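Skála are coming over! Thirty towns, one very small bus

FOR IMMEDIATE RELEASE

Hi everyone, Marcela Tichý here, tour publicist for Skála and the person whose phone has been buzzing since breakfast. I finally get to say it out loud: the band is bringing the Waturell tour to the United States this February, and I am so happy I've already packed twice.

If you only know them from the single "Tarkemov" (my neighbor's kid plays it through the wall every night at 9, so I know it very well), you're in for a treat. The new set runs the whole Waturell album front to back, then a stretch of older songs the band picks on the day. Iveta Kratochvíl is on vocals as always, Kamil Charvát is back on guitar after his year off, and Mỹ Thái joins on keys and violin for her first full tour with the group.

I asked Iveta for a proper quote and she sent me a voice note from a bakery. "We played 2 shows in America once and I slept through most of the days," she says. "This time I want to see things. I want to see a very big lake, and I want pie." So there you go -- if you live near a very big lake and you bake, please write to me.

We're playing 30 towns, and I pushed hard for smaller rooms. The biggest one holds 2821 people and the smallest is a former movie house with 163 seats, which Kamil has been talking about nonstop. He grew up going to shows in a place that size and he wants to do that night with no amps at all. We'll see if the rest of them let him!

Opening every date is Žofie Trnka, who some of you will remember from the ferry video last summer. She's playing solo, and she's also drawing the tour poster, with a different color for each town. I've seen the first few and I want them all on my kitchen wall. 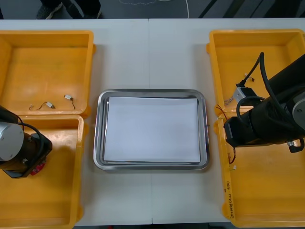

Can fans meet the band after the show?
Most nights the band will come out to the merch table once the gear is packed, and it's free with any ticket. Bring something to sign, or just come say hi.

Tickets go on sale at 10 a.m. local time through Nundico, our ticketing partner for the whole run. Fan club members get a code by email the evening before, so check your spam folder -- mine went straight there.

For press passes, interviews and photo requests, reply to this release and it comes right to me. Iveta does mornings, Kamil absolutely does not.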